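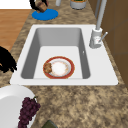
Page last changed: June, by S. Konstantinidis

Week 4: Teaching by remote control

Welcome back, everyone. This week you'll be driving the arm yourselves in the simulated kitchen, using the Utton hand controller, and I do hope you'll enjoy it as much as I still do! Go slowly at first. When you lift a plate out of the sink, bring the fingers in over the rim, pause, and only then close them — the learner copies your hurry along with everything else.

The course set now holds 443 demonstrations, and a single run may last up to 89 seconds.
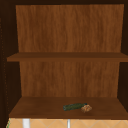 Consistency matters more than elegance when you are the teacher, and Shinji Takeda will say so again in lab. Pick one way of approaching a shelf and keep to it for the whole session. With two small things touching, like the long green one and the lumpy tan one on the bottom shelf, decide beforehand which you'll take first, and come in from the open side. If you bump the neighbor, please finish the run anyway and mark it "contact" in the log. We'll go through those together after the break, with the Polletti reading in hand.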